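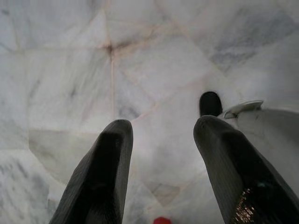

2 min read

Hi Jasmina, quick update on the Harmont chess club grant! We've got 11 kids coming on Tuesdays now, and Emerson finally has them writing down their moves (mostly legibly). Rook endings are going slowly, but they love the puzzle races. 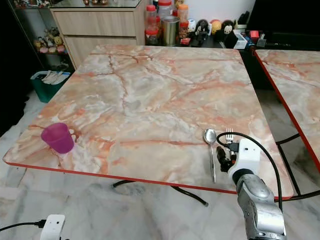
So far we've spent $695, nearly all of it on clocks and the Lacerda tournament fees. Gilmar wants to add a second group in February, and I'd love to talk about that before you close the books. 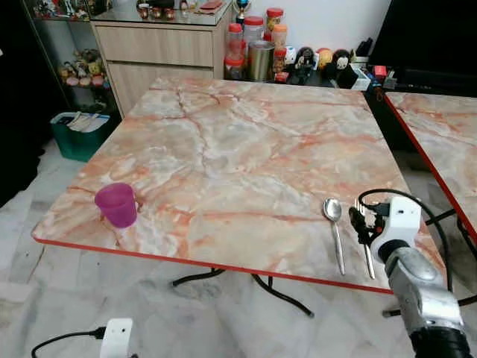 Cup, spoon and fork on the table

More after Lacerda!
Neusa Batista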